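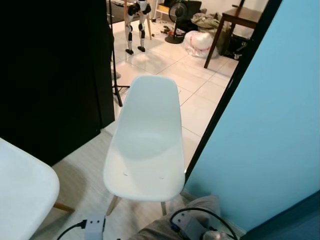 *本页最后修改:2025年7月17日*

# 家居整理与保洁实务 讲义四:座椅、地面与床面

适用班级:Omside 家政培训夏季班
编写:Kerstin Ostermann
校订:Danish Bajwa

本讲接着讲义三的除尘顺序往下讲。上课前请先看完讲义三的最后一节,课上不再重复。六月那一版讲义里关于漂白剂的段落已经删掉,手上还有旧版的同学以这一版为准。

## 一、塑料椅

一体成型的白色塑料椅配浅色木腿,是出租房和小办公室里很常见的样式。椅壳和椅腿材料不同,要分开处理。

### 1. 椅壳

哑光白色表面容易显出灰印,靠背弯进座面的那一段最明显。光线从上面照下来时,这一段本来就有阴影,初学者常把阴影当成污渍反复擦。先换一个角度看,再用手指抹一下,确认有灰再动手。

步骤如下:

1. 干的超细纤维布从靠背顶端往下擦,收在座面前沿。
2. 中性清洁剂兑水,每 600 毫升水加一小勺,布拧到不滴水。
3. 擦完用清水布过一遍,再用干布收水。
4. 座面上如果有小圆孔或小凹点,用棉签清,不要用牙签或螺丝刀去挑。

不要用百洁布的绿色一面。哑光面磨过以后会发亮,一块亮一块暗,没有办法恢复。

### 2. 木腿

木腿只用微湿的布,顺着木纹擦。腿与椅壳连接的地方容易积灰,把椅子侧放在垫布上处理。侧放时顺便摇一下每条腿,有松动的写进交接单,不要自己拧紧。Marlene Diekmann 在 Astthorpe 带实习时遇到过学员把螺丝拧过头,椅壳底部裂开的情况,此后实习工具箱里不再放螺丝刀。

### 3. 摆放

椅子擦完放回原位。两把椅子并排时,椅腿之间留出拖把头能过去的距离。门口附近的椅子不要挡住开门的路线。

## 二、两种地面的交界

很多房子外间是木纹地面,里间是瓷砖,中间隔一道门。两边的做法不同:

| 地面 | 工具 | 水量 | 注意 |
|---|---|---|---|
| 灰色木纹地面 | 平板拖 | 拧干 | 顺纹路走,不留积水 |
| 白色亮面大砖 | 平板拖加干布 | 可稍多 | 收水要快,否则留水痕 |

亮面砖会反射顶灯,水痕站着就能看见。拖完以后退到门口,对着灯光的方向检查一遍。砖缝是浅灰色的,颜色变深说明该刷了,用软毛刷,一次刷一条缝,刷完马上吸水。

先做瓷砖,后做木纹。反过来做,瓷砖那边的水会被鞋底带到已经拖好的木纹地面上。

落地风扇底座四周常有一圈灰。拔掉插头,把风扇整个移开再拖,不要绕着底座画圈。网罩的清洗见讲义六。

## 三、床面

做床面之前洗手,换一块干净的布,擦过地面和椅子的布不能带到床边。

### 1. 清空

先把床上的东西分成三类:寝具、客户的物品、待确认的物品。枕头和靠垫属于寝具,拿到干净的椅子上暂放。袋子、瓶盖和小包装一律算待确认,哪怕看上去像垃圾。
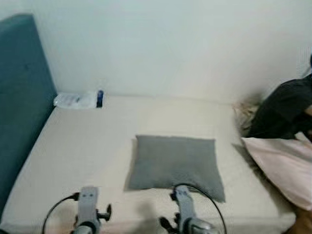 塑料袋不要捏,不要抖,也不要打开看里面装的是什么。整个拿起来,放到客户指定的位置;没有指定位置的,放到床头柜或桌面上,并在交接单上写一行。Rosemarie Gerlach 的做法是在交接单背面画一张小草图,标出东西原来在哪里,大家可以照着做。

床头与墙形成的角落最容易漏掉东西,铺床之前用手沿着床垫边摸一遍。

### 2. 软包床头

布面软包先吸尘,用小扁刷头,从上往下。青绿色这类中间色调的布,干灰不显,一沾水就成印子,所以第一遍绝不能湿擦。细褶里的灰用软毛刷轻轻带出来。

局部有污渍时,先在不显眼的下沿试一小块,等 2 分钟,看有没有掉色。没有掉色再处理污渍,由外往里按压。

### 3. 床单

米色和浅色床单上的毛发比白床单难看清,从侧面低一点的角度看,再用粘毛滚筒走一遍。滚筒纸每撕一张都要收进围裙口袋,不要放在床上。

厚床垫的前沿是圆的,床单容易往上缩。拉平时先固定床头一侧的两个角,再到床尾拉紧,最后把长边塞进去。塞完用手掌从中间往两边抹。

### 4. 靠垫与枕头

- 绒面或毡面的灰色靠垫:粘毛滚筒,顺一个方向,不来回滚。拍打要到室外去。
- 表面稍带光泽的浅粉色枕套:不用滚筒,用手轻轻掸。换洗时翻面,水温看洗标。
- 枕头归位时整个放在床面以内,不让一角垂在床沿外面,否则碰一下就会掉到地上。

没有客户的特别要求时,枕头靠床头放,靠垫放在枕头前面。

## 四、墙面和门框

浅蓝色墙面和白墙都只做干掸。墙上有手印,用微湿的白布轻按,不用有颜色的布,以免染色。黑色门框显灰,放在墙面之后擦,一手扶住布的边缘,不要让湿布碰到墙。

## 五、实习安排与评分

实习地点在 Probert 楼的样板间,由 Elfriede Rothe 带队。每组两人,一人做床面,一人做座椅和地面,中途不换位置。限时 28 分钟,时间到即停,没做完的部分按未做计分。

满分一百,80 分通过。扣分最多的三项:

- 布混用,尤其是地面布上了床
- 待确认的物品没有写进交接单
- 亮面砖留水痕

下一讲的内容是衣柜和抽屉,请自带一件长袖衬衫和两条毛巾。Drurkach 的折叠板由班里统一发放,用完交还 Danish Bajwa。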